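Support > Skimo gripper > Faults and safety notices

Filed under: Troubleshooting

We use cookies to remember your region and language. Accept all | Manage settings

Skimo gripper: fingers closing without a command

Updated 27 April 2021

What is the fault?
On units running controller build 361, the fingers may close at full speed when power returns after a short interruption. No close command appears in the log.

Which units are affected?
Those with the Daslow driver board, revision 3. Units with the Gastden board are not affected.

What causes it?
The driver board restarts before the controller and reads the floating command line as "close". The gap lasts 17 milliseconds. Jhun Navarro traced it at our Espinoza workshop in April.

Is there a risk of injury?
Yes. A hand between the fingers can be pinched. Switch off and unplug the supply before touching the fingers or linkage.

Does the emergency stop prevent it?
No. The stop is read by the controller, which has not yet started at that point.

Can I keep using the gripper until it is repaired?
Only if the supply cannot be knocked or switched off by accident. Do not share a socket strip with other tools. Keep the cord out of the arm's reach and leave slack in it. 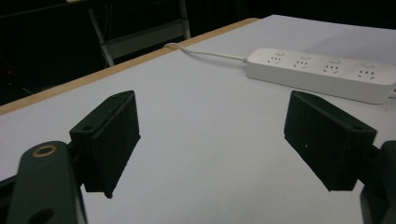 After any loss of power, wait for the ready signal before going near the tool, then run the open and close test once with nothing between the fingers.

Will the fingers be damaged?
Closing on nothing does little harm. Check the pads and finger screws at the normal service interval of 3,000 cycles.

How do I get the repair?
Send the board serial number to support. The replacement board holds the command line at "open" during start-up.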